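Greltar Two-Arm Table Station

Home / Equipment / Dining and serving / Greltar

Greltar sets and clears tables. It has 2 arms, each ending in a two-finger gripper, and it works at the same folding tables your staff already use. We built it for canteens, care homes and small cafés, where the same few pieces of tableware get picked up and put down all day long.

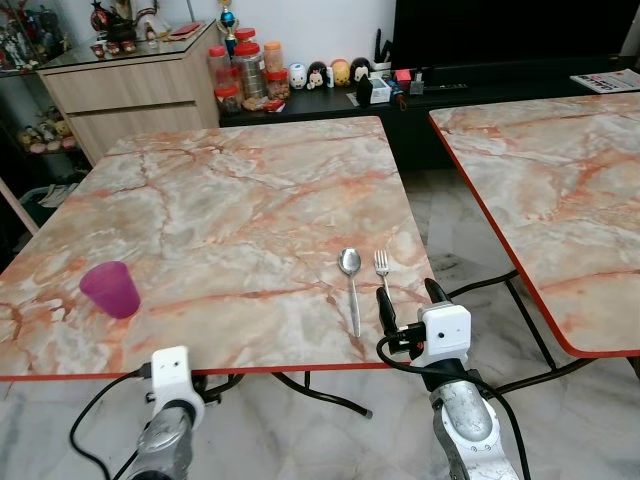
What we love most is what happens to the shift around it. At the Kirkiston staff canteen, the early crew used to start with cutlery and finish with cutlery. Now one person looks after the station and the others are out front, talking to people and helping with trays – the part of the job most of them signed up for! Ermanno Gatti runs that crew and wrote to us in May 2020: "My people were worried for the first week. By the second they were arguing over who got to teach it the soup bowls."

Teaching is done by hand. Someone who knows the job moves the arms through it, and Greltar keeps the routine under whatever name they give it. No programming, and no waiting for an engineer to visit. The people who know how a table should look are the ones who decide how it gets laid. 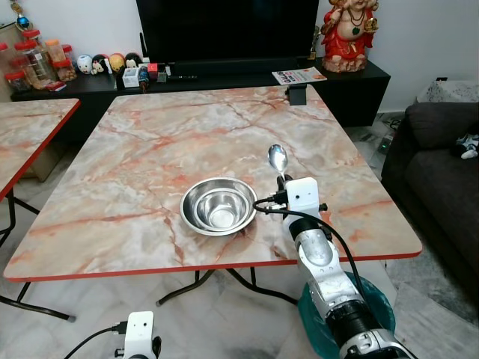

Spoons, forks and bowls can all be part of one routine, and up to 16 routines can be stored. Shiny steel was hard for our first version, so we spent a long time on it, and we're very happy with how far the grip has come. Very thin plastic cups still need a slower setting (it's in the menu under Soft Items).

Someone should always be nearby. Greltar stops when a hand comes close and waits for a tap on the base before carrying on. Crews get used to this quickly, and most end up working right beside it.
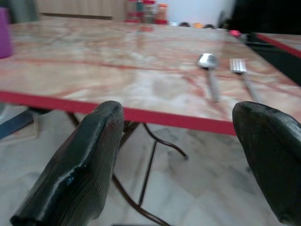 What you get

Greltar station with both arms and grippers
Saarinen table clamp set
Volulard floor mat, for tiled floors
Spare gripper fingers, 2 pairs
Staff training at your site
24-month warranty on arms and grippers

Next deliveries: October. Ask us for a trial at your own tables.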